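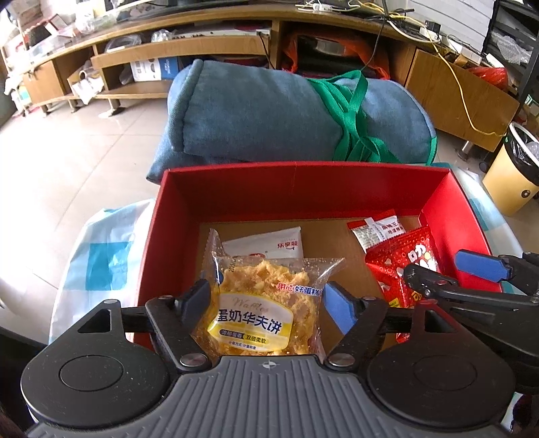
Stadero snack subscription: three months in

I signed up for Stadero's mixed snack box in the spring and have now had three of them, the last one in July. The price is 20 pounds a month including postage. You can pay for 3 months at once, which I did, or go month by month and cancel whenever you like.

There are two sizes. I had the standard, meant for one or two people. The larger one, called Skolten, is for offices and is the same sort of thing with more of each item.

Ordering

The website asks a few questions before it takes your money: sweet or savoury, how hot you like things, and whether there is anything you can't eat. The allergy part is a plain text box. I wrote that my husband can't have peanuts and got an email the same afternoon from Bhavana Chowdary in their customer team, asking whether traces were a problem or only peanuts as an ingredient. I said traces were fine. There has been nothing with peanuts in any box so far.

If your allergy is serious I would still be careful. Much of what they send is imported, and the English sticker on the back is small and sometimes stuck over the part you want to read.

Delivery

The first two came on a Thursday, as promised. The third was four days late. It fits through neither our letterbox nor next door's, so someone has to be in or you need a safe place to leave it. The courier's tracking page gave a two-hour slot each time and kept to it twice.

What you get

The mix leans towards soft cakes, rice crackers and chewy spicy things, with the odd packet of dried fruit. Everything is single portions. Expect a repeat or two from one month to the next — I had the same seaweed crisps in all three, and I don't much like seaweed.
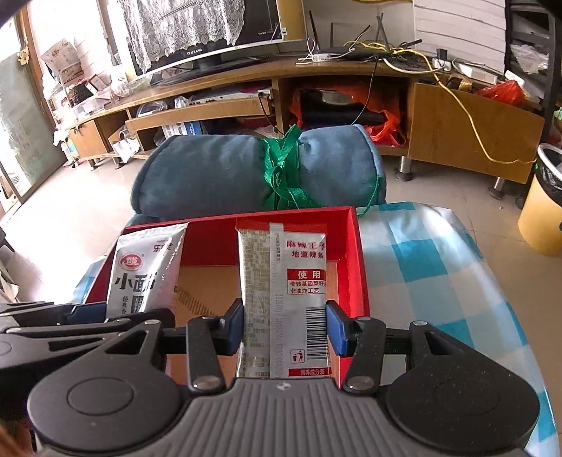
Spicy sticks and crackers, from the savoury side of the mix.

The spicy sticks are the thing I would order again. They are oily and quite sweet before the heat arrives, so have a napkin nearby. My friend Saimi Juntunen thought they were far too strong and she is used to chilli. On the site they count as 2 out of five for heat, and I would put them at three.

Waffle cakes are milder and go well with tea. They taste of egg and not a lot else. Crackers were all good, though one packet in the second delivery had been crushed to bits.

A printed card comes with each delivery, listing the items and where they are made. The June card had last month's list on it. I wrote in and was sent the right one as a file, with no fuss.

How it compares

Before this I had the Fliltosska box for half a year. That one costs more and has better chocolate, but there is less in it and hardly anything savoury. Niilo Savolainen at work gets both and says he would keep Fliltosska if he had to choose. He has a sweet tooth and I don't.

Cancelling

I tested this by stopping my plan after the third box. It took two clicks and one page asking if I was sure. There was an offer of half price on the next month, which I turned down, then took up a week later when it came again by email.

Good: price, range of savoury snacks, quick replies.
Less good: repeats, small labels, one late delivery.

Four stars out of five. I'll update this if the August one is any different.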